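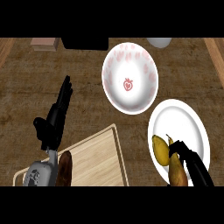

Open Day at the Dronach Laboratory

The Dronach Laboratory opened its doors to the public in June for its yearly open day. A total of 190 guests attended, among them students from the Tutville schools, staff from nearby firms, and families from the surrounding area. The laboratory thanks all who came and all who helped prepare the building.

The main demonstration this year concerned kitchen work by a two-armed robot. It was given in the large meeting room on the ground floor, where the simulator was shown on the wall screen and members of the research group explained each step as it took place. The work belongs to the Zodska project, which studies how a robot may be taught to handle food and tableware at an ordinary table. Zodska is now in its second year and is carried out jointly with the Bataineh Institute.

The task chosen for the day was a simple one to state. The simulated table held a white bowl with a small strawberry printed inside it, a round plate with two pears, and a cutting board. The robot was asked to take the pears from the plate, one at a time, and place them in the bowl. Guests were able to follow the right arm as its black fingers closed around the neck of a pear just below the stem, while the left hand was held open above the table with its fingers together.

Several guests asked why pears had been selected. The research group replied that a pear is narrow at one end and wide at the other, and that the grip must therefore be chosen with care. A grip at the neck leaves the heavier part of the fruit hanging below the hand. A grip around the body is steadier, but it requires the fingers to open wider and to come closer to the plate. Both approaches are under study. The group has so far run 2,690 trials of this one task in the simulator, with the fruit, the plate, and the bowl placed differently each time.

Questions were also raised about the use of a simulated table in place of a real one. The staff explained that the simulator allows a task to be repeated many times without damage to equipment or waste of food, and that the starting position can be restored at once. They also spoke plainly about its limits. The weight of a fruit, the softness of its skin, and the slight give of a wooden board are all difficult to reproduce with full accuracy. Results obtained in the simulator are treated as a first stage, and a separate program of trials with physical equipment is planned with the Bataineh Institute.

The demonstration was given 13 times in the course of the day, with the first showing at 10 a.m. and the last at 4 p.m. Between showings, guests were invited to suggest new positions for the bowl and the plate, and these were entered at the control desk. In some cases the robot completed the task. In others it released the pear too early or failed to reach it. The research group chose to show these attempts in full, and the records have been kept for later review. One suggestion from a younger guest, that the bowl be placed behind the fruit as seen from the robot, led to a long discussion of how one arm may obstruct the path of the other.

A short talk followed each showing. It covered the way a task is divided into smaller actions, the manner in which the two arms share the space above the table, and the checks that are made before a motion is carried out. Printed copies of the talk remain available at the front desk and may be requested by mail.

Visitors also had access to the workshop on the second floor, where 2 benches had been set up with tools and spare parts for inspection. The library was open throughout the day and displayed reports from earlier projects. Light refreshments were served in the courtyard. The laboratory regrets that the line for the afternoon showings was longer than expected, and a system of timed tickets will be considered for next year.

Schools that were unable to attend may arrange a separate visit during the fall term. Groups should be accompanied by at least one teacher for every 13 students, and requests should be sent to the visits office in writing, stating the size of the group and the age of the students. The same demonstration will be offered, together with a second task in which objects are to be cleared from the cutting board. Teachers may ask for the talk to be shortened or adapted for younger classes.

Firms and public bodies with an interest in the Zodska project are invited to contact the laboratory's project office. A written report on the first stage of the work is in preparation and will be sent to all subscribers to this newsletter when it is complete.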